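Chapter 7
Reading a Small Company's Raise

What you need before starting: Chapter 5 (share counts) and the part of Chapter 6 on cash burn. If you skipped 6, go back. Ten minutes.

Most small listed tech companies don't pay their bills out of sales. Not yet anyway. They pay out of money raised from shareholders, then raise again. So a reader who can follow an income statement but can't follow a raise is missing half the story. This chapter is the other half.

We use one company all the way through. Skulico. Makes leak sensors for water pipes, sells them to farms and small towns, charges a monthly fee for the readings. Hardware up front, subscription after. You'll see that shape a lot.

7.1 The announcement

Skulico's notice is dated January 23, 2024. Two pages. First page says the company has "received firm commitments" for a placement of new shares to professional investors, plus a purchase plan for existing holders. Second page is a table and the legal wording.

Read the second page first. Always. The first page is written to be quoted, the second one is written to be correct.

Four things to pull out of it:

Price of the new shares.
Discount to the last traded price. Skulico's was 15 percent.
Number of new shares against number already on issue.
What the money is for.

Then a fifth, which is usually left to a footnote: who gets paid for arranging it, and in what. Cash, or options, or both. Skulico paid its broker, Narnero, in both. The options matter. They are shares that don't exist yet but might, and they go in your diluted count (see 5.4 if that word has gone fuzzy).

7.2 Dilution, the quick way

Suppose you own 1,000 shares. Company has 100 of those parcels on issue, so you own one percent. It issues 25 more parcels to other people. You still own 1,000 shares. Your slice is now 0.8 percent.

That's all dilution is. Your slice got smaller, the pie may or may not have gotten bigger. Whether you're worse off depends on the price the new shares went out at and on what the company does with the cash.

Students get the first part right and then write "therefor the raise was bad for holders." Doesn't follow. If the new shares went out at a fair price, the cash that came in makes up for the smaller slice. If they went out cheap, some value moved from old holders to new ones. Work out how much before you use words like bad.

7.3 Use of funds

A typical table has lines such as "product development," "sales expansion," and "general working capital." The last one is the one to watch. Working capital can mean buying parts ahead of a big order. Can also mean wages.

Skulico puts the largest share of its raise toward inventory, because it ships the sensor before the customer has paid much of anything. Sensible enough. But then check the cash flow statement: did inventory in fact go up in the next report? In Skulico's case it did, though less than the table said, and admin costs took up the slack.

How long will the money last? Take cash after the raise, divide by monthly net outflow. Skulico came out at 12 months. Short. A company with a year of cash will normally be raising again well before the year is up, since it can't afford to be caught negotiating with an empty account. Markets know this, and it weighs on the price.

7.4 Recurring revenue, and what gets counted as it

Subscription companies like to quote annual recurring revenue. It is not an accounting figure. No standard defines it. One company counts only signed contracts already billing. Another counts contracts signed but not installed. A third takes its best month and multiplies by twelve.

Plirkon, the competitor we compare against in 7.6, changed its method in November and reported a jump the same month. The change was disclosed, in small type, under the chart. Customers numbered 137 before and after.

So: find the definition, write it down, check whether it's the same as last period. If you can't find one, treat the number as marketing.

7.5 A note on case reading

The case at the end of the chapter was put together by Roland Kershaw from the company's public notices. Some questions have no single right answer, so show your working. Tables are in thousands unless marked, watch for that, it catches people every year.

Keep a one-page sheet for each company you follow. Date of raise, price, discount, shares before and after, months of cash, stated use, real use. The last two columns get filled in later and they are the ones you'll learn from. Dlamini, which turns up in Chapter 9, looks perfectly fine until you put three raises on the one sheet.

Terms to know before the next section: placement, entitlement offer, purchase plan, escrow, underwriter, diluted share count, runway. Definitions at the back. An underwriter agrees to take up shares that others don't want. A lead manager may not. The two get mixed up constantly, including in newspapers and, in an earlier printing, in this book.

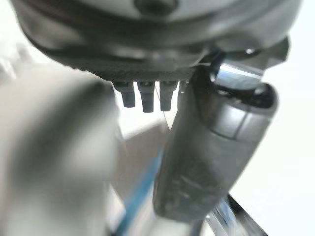
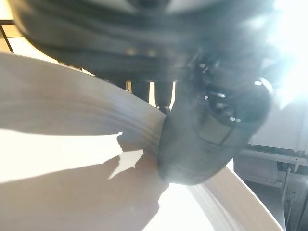
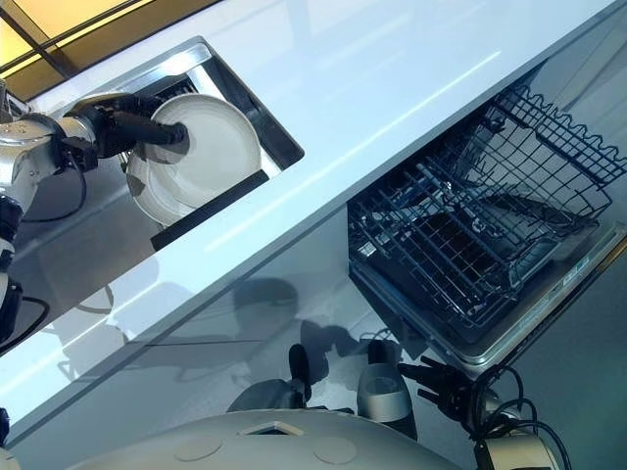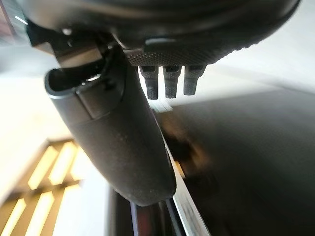

Part Two: Technology Companies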